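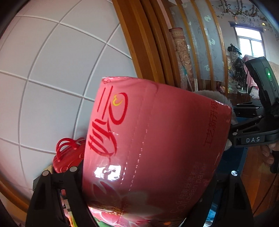
A hand-held gripper closed on a package of tissue paper, with a second gripper held in from the right.

What It Costs to Pick Things Up
By Katia Morelli
09/01/2020

Guido Pagano keeps his budget on one sheet of paper, folded into the back of a notebook. The first line is for grippers. It used to be the only line he cared about.

Pagano runs purchasing for Cellow, a small firm in Zadar that records household tasks with hand-held grippers. The recordings go to teams that train robots. People visit homes with the tools and move ordinary things from one spot to another: toys, paper goods, boxes, bags. The firm's current plan covers 50 homes, and the buying for it began in December with the wrong number in the first line.

"We priced the hardware as if every unit would be in use every day," he says. "Then we had two sets waiting on a small part and people at home with nothing to do."

The original order was for five pairs. On paper that was enough. Each pair would spend a full day in one home, go back to the office in the evening to unload its recordings, and leave again in the morning. There was no slack for a cracked housing, a lost screw or a courier who came a day late. Pagano now wants one spare gripper for every pair in the field, even if that means starting with fewer pairs.

Vibeke Lund disagrees with him about this, and they have argued it out more than once. Lund schedules the home visits. She would sooner have all the tools working and accept a lost day now and then. A household that has agreed to a visit will usually agree to another date, she says, but a plan that starts with three pairs in place of five takes far longer to finish, and wages run the whole time.

They settled on four pairs in use and one pair held back. Neither of them likes it much.

The smaller lines on the sheet caused more trouble than the large one. Fingertip pads wear down. The first budget had a single replacement set per gripper, and those were gone early. Pagano now orders pads 76 at a time from Orlandini, a molding shop that had never sold him anything before, and he checks the box against the invoice himself. Memory cards were another miss. He had bought 128 GB cards for the first pairs and then had to buy a second card for each tool, so that a crew could keep working while the first one was being copied. 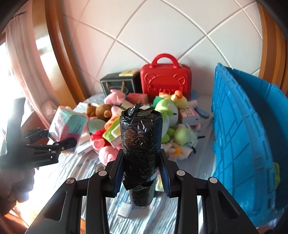

Soft toys are easy on the equipment. Lund's crews like them for a first day, when people are still getting used to how far the fingers open and how much force is enough. Boxed goods and anything in slick plastic take more patience, and a session with a lot of them should be booked longer. She puts this in the schedule as extra time, and Pagano puts it in the budget as extra wages. For several weeks the two figures didn't match, and the difference came out of the money set aside for travel.

Props are a line of their own. Cellow started out using only what was already in each home. Rosario Testa, who trains the crews, asked for a stock of things that could go along in a crate, so that a house with few small objects would still fill a day. The crate is cheap to fill. Moving it is less cheap, and the firm ended up renting a van for the homes outside the city.

Storage for the recordings came last and should have come first, in Pagano's view. He had asked for prices by the month. What he needed was the price for keeping everything until the customer had checked it, and that can be a long wait. Ubaldo Farina, who does the accounts, now adds three months to whatever date the customer gives.

There is also the software. Cellow keeps track of its tools in Nomness, an inventory program it had bought for office furniture. Each gripper has an entry with its repairs and the date of its last calibration. Lund says the entries are filled in properly when the office is quiet. Pagano says they are the only reason he can tell which units need replacing next year.

He is working on that order now. The quote asks for a decision on quantity before the end of the month, and the price drops for anyone who takes ten pairs. Farina has already said no to ten. Pagano has written six on the sheet, in pencil, with spare pads on the line underneath.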